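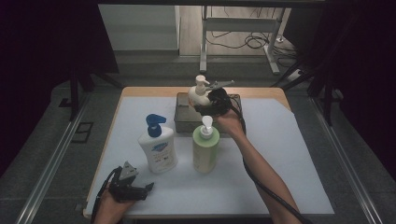

The planner failed on the third bottle again at ten past four, and she wrote it in the log before she looked at why.

It was the small cream one. The white one with the blue pump was fine, and so was the green. With the cream one the planner found a grasp on the shoulder, closed, lifted, and then stopped over the tray and reported that it had no path. It waited the full 30 seconds and gave up.

She had joined Karaki in June to look after the planning code. Most of it had been written by a man who had since moved to Parov, and he had left comments only where he was annoyed. One of them said: do not touch this number. The number was 82. It was the steepest angle, in degrees, at which the wrist was allowed to tip. She had not touched it.

Her colleague came back from the kitchen with two teas and read the log over her shoulder.

"Same place?"

"Same place."

"Delton want it by Tuesday."

"I know when they want it."

She opened the demonstrations. There were 1150 of them, all done by hand, two grippers on two cables, somebody's arms going in and out. She had watched perhaps a tenth. The planner had learned its grasps from them, but the paths came from the old code, and she had never put the two side by side.

She picked 12 with the cream bottle in them and drew the wrist angle for each one as a line. It took her longer than it should have. The plotting tool was called Fotum and it crashed if a file name had a space in it.

When the lines came up they all did the same thing. The hand took the bottle by the shoulder, raised it, and rolled over as it went. At the top of the lift every line was above 82. The lowest was about 85.

"They all tip it," she said.

He put his tea down. "Who told them to?"

"I don't think anyone did. I think it's just how you pick that one up."

He went and stood at the bench where they kept the spare bottles and tried it with his own hand, three times, watching his wrist. Then he tried to do it without turning over and knocked the bottle into the stapler.

She changed the number to 90 and wrote her initials next to it. Under the old comment she added the time and the reason — one line, no more than that — and started the run again.

The white bottle went in. The green went in. The planner found the shoulder of the cream one and closed.

"Drink your tea," he said.

She left it where it was and watched the clock in the corner of the screen count up from zero.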